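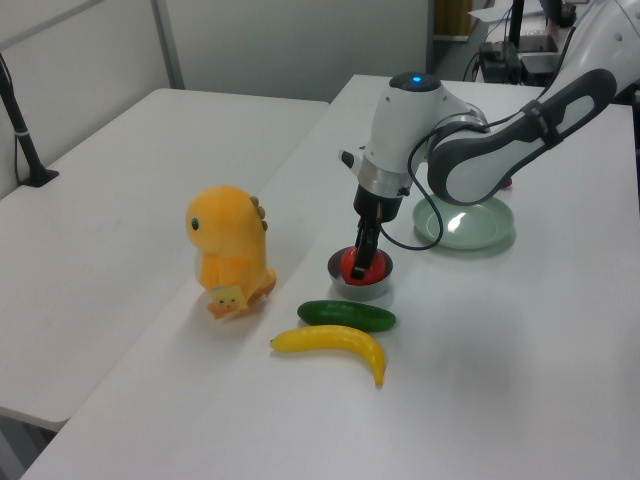

Small silver bowl and mint-green plate, with the toy cucumber and banana.

I've been putting together play kitchen sets since May, and the Lornano is the one I keep going back to! You get the little round metal bowl (95 mm across, holds up to 300 ml) and a shallow ceramic plate in that pale minty green I can't get enough of. The cucumber and banana come too. Sorry, the orange dinosaur is mine and he stays in Stultcombe.

Plate is real ceramic, so go easy on tile floors.

Item 438, $40 the set. Back in stock 10/21/10.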